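Search this site Search Go

Books for the Bag - Reading Shelf Gallery

Our family makes the move to Dollo in April, and the children's books must travel in ordinary bags. I am Shona Strachan, and I keep this page for the parents of the Valtska reading circle, who asked me how I choose. The circle has 1,241 books on its list now, but at home we take only what one child can carry.

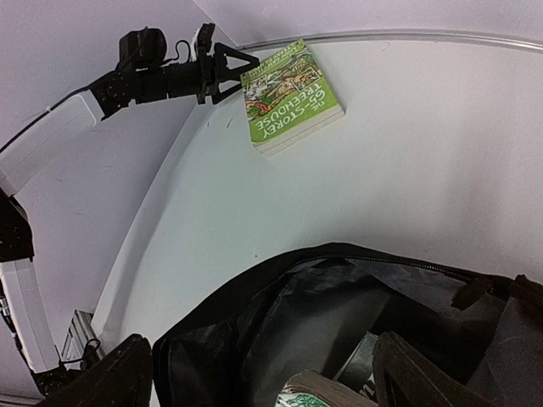
The 65-Storey Treehouse, a green paperback, and a black bag with a shiny lining.

The Treehouse books are the most borrowed in our circle. My son read this one 2 times in one winter and he still laughs at the same pages. A paperback is good for travel, it weighs little and it goes easily along the side of a bag. I put the large books in first, then the small ones, and clothes on top.

Please do not pack the books with the open side up - the pages take dust and

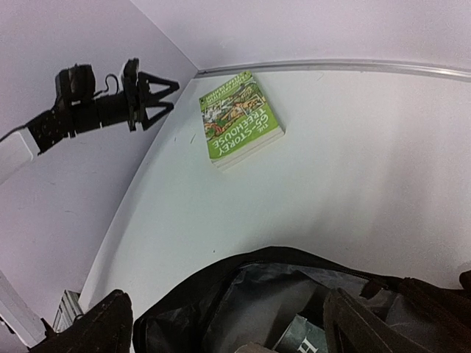
the corners bend. I learned it on the bus to Mfaume, when I had to press a whole set flat again under the kitchen scale.

For the older children I add something funny that is not a story. They read it in small pieces, which is good in a waiting room.

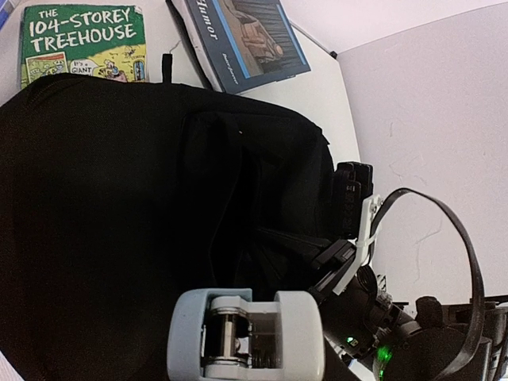
Books Still to Find

We are looking for more Treehouse titles in English, also used ones. If you have a copy to give or to exchange, please leave it at the Stasar desk with your name inside the cover.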